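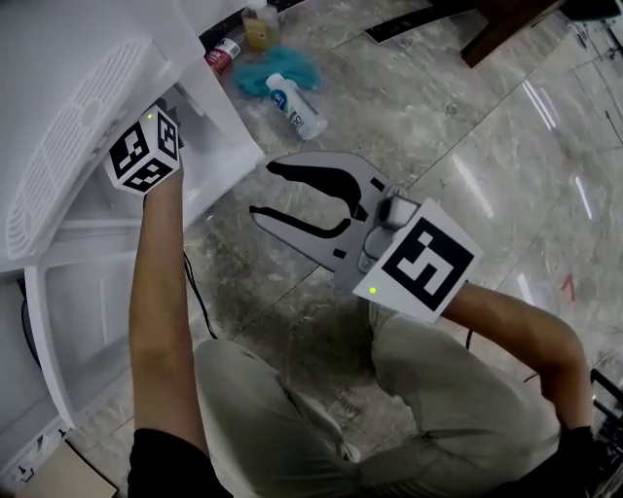 Chapter 9
Working at Floor Level: Opening, Emptying and Cleaning Household Appliances

Reading time: 4 minutes

A good deal of housework is done below knee height. Washing machines, freezer drawers, air coolers, dehumidifiers and the lower shelves of fridges all have parts that can only be reached by bending, kneeling or crouching. Earlier chapters dealt with worktops, sinks and beds, where the worker stands. In this chapter the work moves down to the floor, and the first thing to learn is how to place the body before touching the machine.

Crouching with both feet flat gives a steady base and lets the worker turn a little to either side. It is tiring after a few minutes. Kneeling can be held for longer but needs a folded towel or a pad, above all on stone or tile. On a polished marble floor, shoes with a rubber sole are better than socks, and any drips must be wiped up at once.

Most of these jobs need two hands doing different things. One hand goes into the appliance to hold a lid, a tray or a filter. The other stays outside and brings up the cloth, the brush or the tool. Beginners often put both hands in together, which blocks the light and makes it hard to see what is being pulled. Trainees at the Ustbridge housekeeping school practise the one-in, one-out method on an old machine before they are sent to a real kitchen. Their instructor, Inmaculada Pacheco, has them name each part aloud as they reach it.

Lids and panels

Many white appliances have a hinged lid or panel. Open it as far as it will go without force and check that it stays up before letting go. If it doesn't, hold it. Panels with slots in them let air through, and the slots collect fluff and grease. Clean them with a dry brush first. A wet cloth used too early turns the dust into a paste that sets in the corners.

The space behind the lid is usually a smooth moulded compartment. Ridges in the walls guide a tray or a container into place, so they need to be clear of crumbs and scale. Run a finger along each ridge after wiping. If the tray sticks when it goes back, take it out and look at the ridges again.

Cables

Switch off at the wall and pull out the plug before opening any appliance for cleaning. Then look at where the cable lies. It should run behind or beside the machine and away from the feet. Telmo Lozano, who taught this unit for many years, kept a record of minor accidents in his classes. Of 37 entries, most were trips over a cable that had been moved to reach the plug and left where it fell.

What this chapter covers

Section 9.1 deals with posture and with getting up safely. Section 9.2 goes through the order of work: unplug, open, empty, brush, wipe, dry, close. Section 9.3 is on small parts and how to lay them out on a towel so that they go back in the right order. The practical exercise on page 291 is done in pairs and needs one appliance, 2 cloths, a soft brush and a bowl.

Before you start, find the lowest appliance in your own home and write down which parts of it open. Bring the list to class.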